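Visit Report: Manipulation Laboratory, Prellel Research Center

Submitted to the Automation Working Group, November 2020

The delegation was received at the Prellel site at nine in the morning and taken directly to the second floor, where the manipulation laboratory occupies three adjoining rooms. The purpose of the visit was to review the grasp selection method developed under the Biltano project, which completed its first phase in May. Representatives of Abou Zeid, the industrial partner, attended the morning session.

The method addresses a common difficulty in handling mixed household goods with a multi-fingered hand. Earlier work at the laboratory relied on a separate grasp plan for each known object. Under Biltano, the hand is trained on recorded demonstrations, and the system then chooses among a small set of finger postures according to the shape and position of the item in front of it. The training set presented to the delegation contains 3,307 demonstrations, of which 700 were set aside for evaluation. Staff explained that objects are placed at varied angles and distances and that no item has a fixed place on the table.

The delegation spent most of the morning at the tabletop station. The objects used there are ordinary goods that differ in height, stiffness and surface.

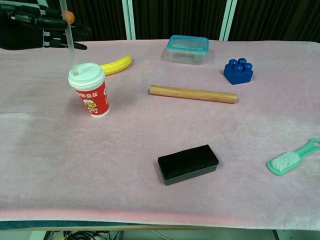 Tabletop station, manipulation laboratory. The black robotic hand extends over the cloth behind a lidded paper cup with a straw; the other objects include a banana, a wooden rod, a board eraser and a scrubbing brush.

Discussion centered on thin and low objects. A rod lying on cloth leaves little room for a fingertip beneath it, and the laboratory has added a posture in which two fingers close from the sides while the others stay raised. Soft goods are handled at a reduced closing force. The delegation asked whether the cloth itself affects the results. Staff replied that it does, and that a comparison on a bare tabletop is planned for the second phase.

In the evaluation reported to the delegation, each object was attempted 40 times by the earlier planner and 50 times by the new method. The delegation noted that the two counts should be made equal before the results are published. The laboratory agreed to repeat the earlier series.

After lunch the delegation was shown Dulness, the software tool used to label and sort recordings. It marks the moment of first contact and the moment of release, and an operator confirms both by hand. Abou Zeid has requested access to the tool for its own packing line trials, and terms are under discussion.

The following points were recorded for follow-up:

Prellel will supply the written test procedure, including the rules for placing objects.

Abou Zeid will provide a list of packaged goods for the second phase.

The Working Group will review the revised comparison at its next regular meeting.

The visit closed at half past three. The Working Group thanks the staff of the Prellel Research Center for their time and for full access to the station.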